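Keeping a Bench Top Flat, Clear and Usable

A work surface goes bad slowly. Glue drips harden into bumps, clamps leave dents, and the items kept on it creep forward until the free area is the size of a dinner plate. The notes below cover the upkeep of a light indoor bench of the kind used for small repairs, electrical work and hobby assembly. Heavy woodworking benches need different treatment.

Checking for flat

Lay a straight steel rule on edge across the top, first along both diagonals, then across the width at each end. Put a flashlight behind it. A thin, even line of light is acceptable. A gap that takes a folded sheet of paper is not, if the bench is used for gluing or for marking out.

Most tops that fail this test have nothing wrong with them. The legs are uneven and the top has twisted to follow. Slacken the leg bolts, shim the short leg, wait overnight and tighten again. Check a second time before sanding anything. I flattened a top at the Osholm workshop that did not need it, and then had to undo the result with shims once the floor was found to be 5 mm out.

Cleaning

Dust first, dry. Wiping a dusty top with a damp cloth turns the dust into a paste that settles in scratches.

Dried white glue: lay a wet rag on it for ten minutes, then lift with a plastic scraper held low. Epoxy: warm it with a hair dryer on the middle setting and push the scraper under one edge. Do not use a metal blade on a sealed top. Solder splashes come off cold with a fingernail or a wooden wedge.

For general grime, use a few drops of dish soap in warm water, wring the cloth until it no longer drips, and dry the surface straight after. Solvents should be tested under the overhang. Acetone will cloud some finishes within seconds and the damage cannot be wiped out.

Sealing

Bare wood tops want a thin coat of hardwax oil once a year. I do mine in February, when the heating is on and the air is dry. Apply with a lint-free pad, leave for the time stated on the can, and remove all of the excess. Oil left standing goes tacky and collects filings. Lay used rags out flat outdoors until stiff before they go in the trash. Crumpled, they can heat up and catch fire.

Painted and laminated tops need no sealing. Run a bead of clear silicone along any raw edge that meets water.

Layout

Divide the surface by reach. The part directly in front of the body is for the work and nothing else. Parts waiting to be used belong along the far edge, in the order in which they will be needed. Stands and holders go where a cable can run to them without crossing the work.

Power should come from the back or from overhead. A strip mounted under the front edge puts every plug at knee height, and cords then loop over the top and drag small parts with them.

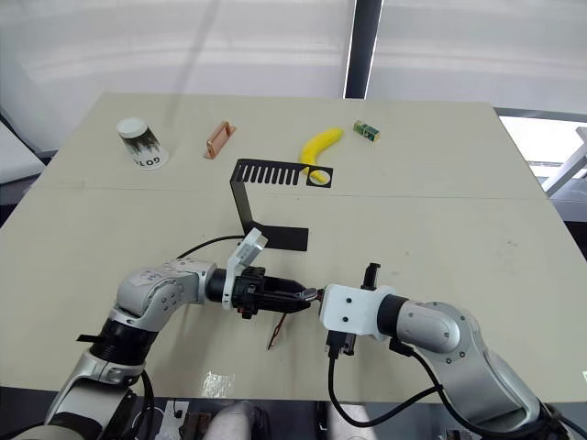

Bench height matters more than bench size. For standing work, measure from the floor to the wrist with the arm hanging loose. For fine work, raise the top until the forearms rest on it with the shoulders down. If the same bench has to serve both, build it for standing and make a box platform for the fine work. Mine is 6 inches high and stores underneath.

Lighting

Two lamps, one from each side, give fewer hard shadows than a single bright one. Set them above eye level. A lamp with a 60 W limit should be given an LED bulb that draws well under that.

Record keeping

Write the date of the last oiling and the last flatness check on masking tape and stick it under the overhang. Replace the tape each time.

Comments

Themba Mthembu
The shim advice is correct. Ours rocked for years on a tiled floor. I would add that cardboard shims compress and should be swapped for hard plastic ones.

Benedikt Lenz
Does the hair dryer method work on five-minute epoxy? I have a ridge of it beside the vise and do not want to lift the varnish.

Themba Mthembu
@Benedikt It did on mine. Go slowly and stop if the varnish softens first.

Recent tips

Plikine Drawer Runners: Fitting and Adjustment
Sharpening a Cabinet Scraper
Storing Small Screws in a Damp Garage
Rewiring a Desk Lamp Safely
The Sterkdale Tool Wall, Two Years Later
Choosing a Vise for a Light Bench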